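I have been reading the Plindis paper again, the one everybody linked to when the headline number came out, and I still don't buy the main claim. The method is called Sirkano. You train on 2,000 demonstrations, then fine-tune with 20 from a new kitchen, and the arm is supposed to cope with that kitchen as if it had always worked there.

My trouble is with the word "new." Of the 534 test trials, most were run on counters where things had been shifted a few inches between attempts. Same packets, same lighting, same height of counter. A policy that had memorized a rough map of the place would score well on that, and the paper has no baseline that would catch it.

We tried the released weights on the coffee counter at Gumholm, with the tea box set at an angle and the cups left in tall stacks. 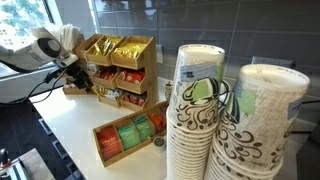
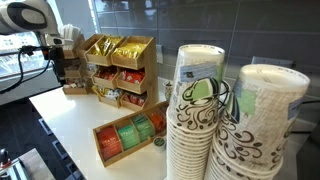 I don't want to make too much of our own runs. We used the default settings, and the authors may well say our calibration was off. Fine. But then calibration belongs in the results table, along with how many hours it took them. The 1,300 extra demonstrations in the appendix bother me too. They are described as "auxiliary" and I can't tell whether they went into the base training or not. If they did, the comparison with Tamuno is not a fair one.

The code for the evaluation is promised for August. I'll run it when it's up, starting with the ablation they left out.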